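Small Cans, Big Claims: The Snack Table Gallery
Posted 2024-03-12

The slim little soda can is having a good run at the Jevcombe office, where the drinks shelf has gone over to short formats since February. I was asked to put up a gallery page for it. I was not asked for my opinion, but the page had room left over. There is one picture up so far, with notes beneath it in the order I wrote them.

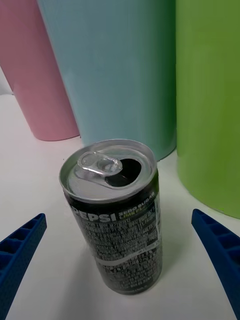
Pepsi Zero Sugar, the lime one, opened, on the white table with the pink, blue and green cylinders.

On the size. I'm told that a short can helps people drink less. Maybe it does. At Mullby, where I worked before, the same argument was made for small coffee cups, and people went back for a second one. I would want to see what happens to the recycling bin before calling it a health measure.

On the lime. Lime gets added to a great many things that were doing fine without it. The yellow-green lettering is the part of the label I look at first, so I suppose it does its job. Whether I could pick the flavor out with my eyes shut is another matter — I have my doubts, and I have offered to be tested.

On the fine print. Columns of it, white on black, and then a band around the lower half with still more. I don't object to ingredients being listed. I do wonder who is meant to read type that small on a curved surface. My own glasses are not up to it.

On the tab. It stands up and back from the lid, and I know people who can't leave one like that. Some press it flat, some work it loose and drop it in the can, which I have always thought was a bad idea. I leave mine alone.

On the cylinders. The matte finish and the soft colors look good behind a black can, I'll give them that. They also make it look even smaller than it is, so don't judge the portion from this picture. Sukon has a whole catalog of pastel containers and every one looks roomier on the page than on a shelf.

On the price. The shelf list has 16 kinds of drink on it and the short cans cost 80 cents each. That sounds cheap until you work it out by the ounce and compare it with a big bottle, which Han's, across the parking lot, will sell you cold. The bottle won't fit the shelf — I checked.

More pictures will go up when the next order comes in. Corrections can be left in the box by the door.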